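June, a little after four

Rain all day, so I finally dealt with the utensil drawer. You know the one. It sticks every time I want a spoon because something long has wedged itself sideways at the back, and then I have to slide my hand in and wiggle it down like I'm delivering a calf. I've been doing that since we moved to Skirngate, and this morning before coffee I decided I'd had enough!

Everything came out onto the counter. I put on the Meireles record (the scratchy one, side two skips) and fished the clear plastic tub out from under the sink. It used to hold dried beans, then batteries, then I think birthday candles for a while. It has a good wide mouth and it rinses out in a second, so in went the chopsticks and the small spoons to see how they'd get along.

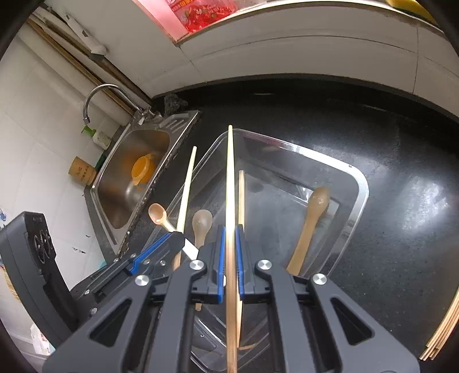 *Chopsticks, the little wooden spoon and the beige one, trying out the tub.*

I'm fond of that little spoon with the round bowl. I bought it at Mado years ago, the same afternoon I bought the blue teapot that lasted one week, and I use it for mustard and nothing else. The beige one I can't explain at all. I don't remember buying it, I don't much like it, and I reach for it constantly.

The chopsticks are another story. I had a grand plan to match them up into pairs, and I gave up on that before the record needed turning over. They're all just slightly different from each other! I've been saving them from takeout and from that dinner set my aunt passed along, and I'd swear there were 1,001 of them in that drawer. So the new rule is that any two will do. If a guest ends up with one longer than the other, well, they can have extra dumplings.

Then I moved over by the sink to sort the long sticks, and that was nicer than it sounds. Lots of sliding things together and tapping the ends on the counter. Mine never come out even, no matter how much I tap.

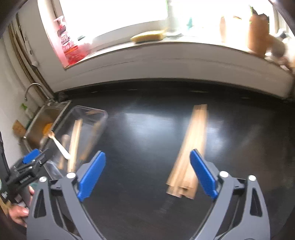
*Long sticks in a bundle on the counter, tub over by the sink.*

I did look at drawer organizers on the Trondance site while I ate lunch. The bamboo one I liked was 148 with shipping, and I closed the tab so fast I nearly dropped my sandwich in the keyboard. The tub was free. It's staying.

Still to do: wipe out the drawer (crumbs, a rubber band, one lentil), find a lid for the tub or decide I don't care about a lid, and buy sesame oil. I got hungry for cold noodles somewhere in the middle of all this, so that's supper, with the mustard spoon getting the night off.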